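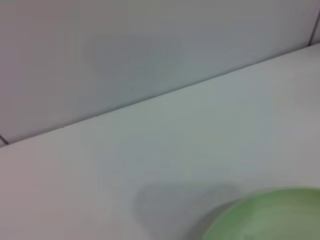
Visit to the Stornine Tableware Open Day, Villanueva

Reading time: 2 min

On 22nd March a party of 22 members of the Ukar Housewares Society attended the open day held by Stornine at its Villanueva building. The program consisted of a tour of the glazing floor, a short talk on packing and returns, and a visit to the demonstration room upstairs. The Society is grateful to the firm for the invitation and for the coach from the station.

The glazing floor

Visitors were divided into 2 groups and issued with overshoes. The guide explained how each batch is checked for pinholes before it goes forward, and passed round several rejected pieces. Questions were mainly on firing times and on the cost of replacing single plates from older sets. The firm keeps discontinued colors in stock for 40 months, a longer period than most members had expected.

The demonstration room

The room upstairs is fitted plainly, with pale gray-white wall panels and a broad white countertop. Members agreed that the plain setting was a fair one in which to judge color. The plates on view belonged to the Vimier range, in light green, sky blue, a muted lavender purple and coral pink. The sky blue plate has a slightly speckled, matte glaze and a darker blue rim, and several members preferred it to the green. The green plate has a raised, smooth lip and faint swirl marks on its face.

There was some discussion of the rack. It is a clear, slender design on short feet, and it holds the plates upright and leaning. Members with small kitchens thought well of it. Others asked whether it would carry heavier dinnerware, and the firm has promised a written reply.
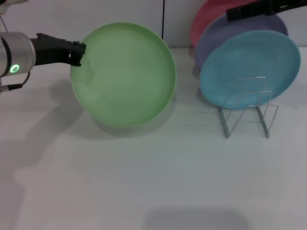

Shop and departure

The factory shop was open until the coach left. Seconds were sold by weight, and boxed sets were available to order. Stornine stated that 300 visitors had registered for the day, and there was a considerable line at the counter. Members wishing to join the return visit in September should apply to the Society's office in writing.

Comments (3)

plainwhite_mug: Was the rack for sale in the shop? I went straight to the seconds and missed it.

Ukar member: Orders only, I was told. The coral looks better in daylight than in the catalog.

teatray: Please could the September coach stop in Ukar on the way back as well.

Related
Report on the winter meeting: caring for matte glazes
Storing plates upright: notes from members
Coach arrangements for Society visits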